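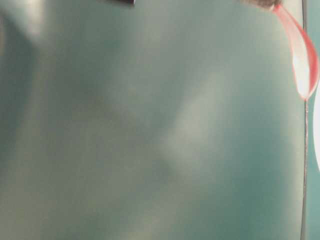 Standards and Practice Officer, Robot Handling Cells

Clindance, Drumdale site
Full time, permanent
Closing date: June 9, 2025

About the post

Clindance runs robot handling cells for firms that pack, sort and fill small goods. Our Drumdale site has 43 cells in daily use and a test hall where new ones are set up before they go out to customers. We are looking for someone to look after the written rules that the cells are built, run and serviced by, and to see that those rules are followed on the floor.

The post is new. Until January the work was shared between the engineering office and the shift leads, and the rule book has grown unevenly as a result. Some parts are very full. Others, such as the pages on camera checks and on restarting a cell after a stop, are thin or out of date. The first year will mostly be spent putting that right.

You will report to the head of site engineering and work alongside the training team, which is based at our Morner office and visits Drumdale every other week.

What you will do

Keep the site rule book up to date, and withdraw old copies when a page changes.

Write and revise the risk assessment for each cell, with the engineer who built it. An assessment is reviewed every year and again after any change to the gripper, the guarding, the speed settings or the goods being handled.

Carry out floor audits. You will watch a cell at work for at least 50 minutes at a time, note what is done and compare it with the written method. Audits are announced a day ahead. Night shift cells are audited at night.

Look after the rules for fixed cameras. These cover how a camera is mounted, how often its lens and focus are checked, who may move it, and how long recordings are kept. People working near a cell must be told that a camera is there and what it records, and the notice on the guarding has to say the same thing.

Run the stop and near-miss log. Every unplanned stop is entered by the operator – you will read the entries, ask questions where something is missing, and bring the open ones to the weekly meeting.

Read new and revised standards on industrial robots and machine safety, and tell us in plain words what we need to change.

Answer questions from customers about our practice. The largest of these at present is Mnguni, whose own inspectors visit us twice a year and who will expect to see our records in order.

What we need from you

At least three years' work with industrial robots, automated lines or other guarded machinery, in any role. We have taken on good people from maintenance, from quality and from operating.

A working knowledge of risk assessment for machinery. You should be able to look at a cell and say which hazards are dealt with by the guarding, which by the control system, and which are left to the method of work.

Clear written English. Most of what you write will be read by someone standing at a cell with gloves on, so short pages are better than long ones.

Willingness to tell a colleague that a cell must stay stopped, and to explain why.

It would help if you had also done some of the following, though none is required: internal auditing, setting up machine vision, teaching adults, work on collaborative robots, or work under data protection rules where cameras are in use. A degree is not needed.

Hours, pay and place

The post is 37.5 hours a week. Normal hours are 8 am to 4 pm with half an hour for lunch. You will work nights on one week in each quarter, and a night payment of £600 is made for each of those weeks on top of salary. Salary is set by experience and will be discussed at first interview.

The work is on site. One day a week may be spent writing at home once you have finished your first three months. Safety footwear and prescription safety glasses are provided. There is a bus from Drumdale station to the gate, and free parking.

Holiday is 27 days plus bank holidays. We pay for one outside course a year, up to £1,085, and the time spent on it counts as working time.

How to apply

Send a CV and a covering letter of no more than two pages to the recruitment desk at Clindance, marked "Standards post". In the letter, please describe one written rule or method you have changed, what was wrong with it before, and how the people who used it were told.

Interviews are in two parts. The first is a conversation by video call. The second is a half day at Drumdale, when you will be shown a running cell and its method sheet and asked to write a one-page audit note. You will have a desk and a quiet room for this. Travel costs for the second part are paid on receipt.

If you need changes to either part of the interview, or would like this notice in large print, tell us when you apply. Part-time and job-share applications are welcome – please say which days you could work.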